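Judlow Releases Gesard 2, a Planning and Perception Package for Learning From Hand-Held Gripper Demonstrations

4 min read
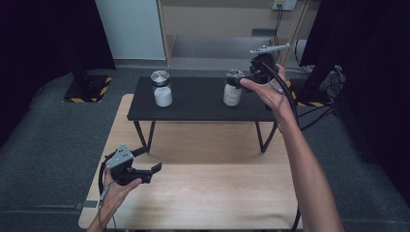 Two hand-held grippers in use at a table with a pair of lidded jars on a raised black stand.

ZOLTMONT, 22 March 2024 -- Judlow, the maker of software tools for robot manipulation, is very pleased to announce the general release of Gesard 2, the new version of its package for turning human demonstrations into motion that a two-armed robot can plan, check and carry out. The release is open to all current license holders starting today, and new customers can request a trial copy through the usual sales contact.

Those who have followed Gesard from its early days will know that it began as a fairly modest set of scripts for lining up recordings from a left and a right gripper so that they shared one clock. It has grown a good deal since then, mostly thanks to the patience of the people who used it and told us, often at length, what was wrong with it. Gesard 2 answers a great many of those letters.

The biggest change is in perception. Clear containers have long been a sore spot for depth-based tracking, and a jar that is half full is harder still: the tracker tends to lock onto the contents and the lid and lose the clear part between them. Gesard 2 brings in a new object tracker, called Fabbri, that treats lid, wall and contents as parts of one body. In our own February test set of 297 two-handed demonstrations, Fabbri kept hold of the correct jar from start to finish in all but 9. The previous tracker lost it in 50.

"I have spent more evenings than I care to admit looking at shiny lids," said Lucrezia Donati, head of perception at Judlow. "A reflection slides across the metal, the old tracker goes chasing after it, and suddenly the software believes the jar is an inch to the left of where it really is. Fabbri is much calmer about that sort of thing, and I think people who work with kitchen and lab containers are going to feel the difference on the first day."

The planner has been reworked as well. Gesard now looks at both hands together when it rebuilds a demonstration, so a gripper that is waiting its turn is kept as part of the plan and its waiting position is carried over to the robot. Earlier versions trimmed those idle stretches, and the result was a robot whose free arm wandered into the path of the busy one. Raised surfaces are handled with more care too. If a shelf or bench stands on the table, the planner keeps separate clearances for the space on top and the space underneath, and users can edit each of them by hand.

Also in this release:

- A timeline view that shows left and right jaw opening one above the other
- A replay check that flags any wrist turn the chosen arm cannot reach
- Faster import, with long sessions loading in roughly 27 seconds on our office workstation
- Plain-text export of plans, which several of you have asked for (and asked for again!)

Projects made in the first version will open in Gesard 2 without conversion. Judlow does suggest running the tracker again on older recordings, as the saved tracks do not carry the new lid and contents labels. This can be left to run overnight, and the original tracks are kept alongside the new ones until the user chooses to delete them.

"We're a small company and we read everything that comes in," Donati added. "So please, keep writing to us -- even the grumpy ones get pinned to the board."

About Judlow

Judlow writes control, perception and planning software for robot manipulation from its office in Zoltmont. Its products include Gesard and the Fabbri tracker.

Comments

pbw_motion
Does the two-level clearance work if the bench has slanted legs? Ours does, and the old version put a big solid box around the whole thing.

Judlow Support
Yes, slanted legs are fine. Turn on "fit supports" in the surface panel and you should get the gap underneath back.

Terrain9
Plain-text export at last. Thank you thank you.

h.okafor
Reran the tracker on a batch of our old jar recordings this morning. Better on the lids for sure, still a bit jumpy when the fingers cover most of the jar. Will send files.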